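Combat Sports Science, Unit 6
Weight Cutting and Rehydration in Boxing and Mixed Martial Arts
Course handout, revised 14 August 2024
Instructor: Glenys Dafis

Read this before the lab session. Bring a calculator. Terms marked in the unit glossary are not defined again.

6.1 Scope

Unit 5 dealt with long-term body composition. This unit deals with the last week before a weigh-in and the hours between the weigh-in and the first bell. The two problems overlap, but they work on different tissues. Long-term weight loss draws mainly on fat and, if badly managed, on muscle. A short cut draws mainly on water, stored carbohydrate and the contents of the gut. A fighter who arrives at fight week too heavy cannot fix a fat problem with a water method, and most of the serious incidents in the reading list begin with someone trying to.

6.2 Why fighters cut

Weight classes exist to keep large differences in mass out of the ring. Where the weigh-in is held the day before the bout, a fighter can make the class limit and then regain part of the lost mass. If one fighter does this and the other does not, the first may enter the ring heavier. If both do it, neither gains much and both carry the cost. This is a standard coordination problem and is treated that way in the essay question for this unit.

Same-day weigh-ins reduce the time available to recover. They do not remove the incentive completely. Some athletes continue to cut by the same amount and compete while still short of fluid, which is a worse outcome than either alternative.

6.3 Where the mass comes from

Four sources are considered, in the order in which they are normally used.

Gut contents. A low-residue diet over several days reduces the mass of undigested material. The effect on performance is small when energy intake is kept up. Fiber is cut first, and bulky vegetables are replaced with white rice, eggs and similar foods.

Glycogen and bound water. Carbohydrate is stored in muscle and liver together with water. Lowering carbohydrate intake while training continues brings down both. The fighter feels flat and sparring quality drops, so hard rounds should be finished before this stage begins.

Body water by reduced intake and normal loss. Sodium is lowered and fluids are tapered. Urine output continues for a time at the earlier rate.

Body water by sweating. Hot baths, sauna, sweat suits and light exercise are used in the final day. This stage carries the most risk. It should be supervised by a second person who is not also cutting, and that person has the authority to stop it.

Diuretics and laxatives are not methods for the purposes of this course. Diuretics are prohibited in sport, and both can disturb electrolytes in ways that are hard to see from the outside.

6.4 Unit of account

Students regularly lose marks by mixing units. All lab work is in grams and milliliters. One liter of water is taken as one kilogram. Sweat is treated as water for mass purposes and as a sodium solution for recovery purposes. Do not convert to pounds until the last line of the answer.

The block method is used for the worksheets. A planned cut is split into blocks of 500 grams, and each block is assigned to one of the four sources above. Blocks may not be split between sources. The method is crude, but it forces the plan onto paper and shows at once when too many blocks have been left for the sweating stage. 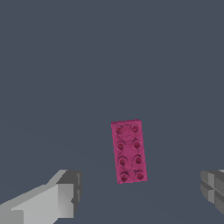
Fig. 6.1. Magenta building brick, two by four studs.

Allocation starts from the safest source and moves down the list. A plan that reaches the fourth source with more blocks than the supervising coach has agreed to is rejected, and the fighter moves up a class or the bout is made at a catchweight. Write the rejection down. A plan that has been reworked several times until it happens to pass should be handed in with all its earlier versions.

6.5 Worked case: the Nornuncombe card

The bout was a super-lightweight contest between Pruletti and Wynne at the Nornuncombe hall. Only Pruletti's figures are used here. He was 2,000 grams over the limit on the morning before the weigh-in. That is four blocks.

His gut contents had already been reduced, and the coach allowed one further block from that source by taking the last solid meal early. Glycogen had been lowered through the week and no block was assigned to it. One block was assigned to normal overnight loss with fluids tapered. Two blocks were left for sweating.

The bath log shows 300 grams lost in the first immersion. Pruletti was then dried, rested and weighed again before a second immersion. The log was kept by the cut supervisor, with the water held at 41 degrees Celsius. Note that drying matters. Water left in hair and shorts is counted as body mass by the scale, and a wet reading understates the loss.

Two points are often missed by students working through this case. First, the overnight block was not under anyone's control once the fighter was asleep. The plan should have stated what would happen if it came in short. Second, the gym scale and the official scale were not compared until the morning. A check scale is normally provided and should be used as soon as it is open.

6.6 Effects on performance

Fluid loss lowers plasma volume. The heart rate at a given work rate goes up and the ability to shed heat goes down. Repeated high-intensity efforts suffer more than a single maximal effort, which explains why a fighter may punch well on the pads after the weigh-in and still fade in the middle rounds.

Grip and wrestling exchanges in mixed martial arts place a heavy demand on local muscle endurance. Studies disagree on how much of this is recovered by the next day. Students should report the disagreement and avoid choosing the result that suits their argument.

There is also a concern about head impacts in a dehydrated athlete. The mechanism is still debated. The practical position taken in this course is that a fighter who has not recovered normal fluid balance should not compete.

6.7 Rehydration

Begin immediately after the official reading. Fluids should contain sodium. Plain water taken quickly is passed as urine before it can be retained – a common error among novices, who judge progress by how much they have drunk. Intake is spread in small regular volumes, and the total should exceed the mass lost, to allow for continued urine loss.

Carbohydrate is restored with familiar foods low in fat and fiber. Fight week is the wrong time to try a new product. Large meals slow gastric emptying and can leave the fighter heavy and uncomfortable at the warm-up.

Intravenous fluids are restricted under anti-doping rules and are not a routine part of recovery. A fighter who needs a drip on medical grounds needs a doctor's decision about whether the bout goes ahead.

6.8 Stop signs

End the cut and seek medical help if there is confusion, fainting, vomiting, a racing pulse that does not settle with rest, or sweating that stops while the athlete is still hot. Cramps alone are a reason to pause and reassess. The stop decision is never left to the fighter, whose judgment is impaired by the same process that is being monitored.

6.9 Preparation for the lab

Complete the block worksheet for Wynne using the data sheet from Unit 5. State the source for every block. Then repeat the exercise on the assumption of a same-day weigh-in and say whether the bout should be made at that limit.

Reading: Unit 6 packet, first two papers. The Ultthorpe case notes are optional but will be used again in September, when the course turns to hydration testing and minimum-weight certification.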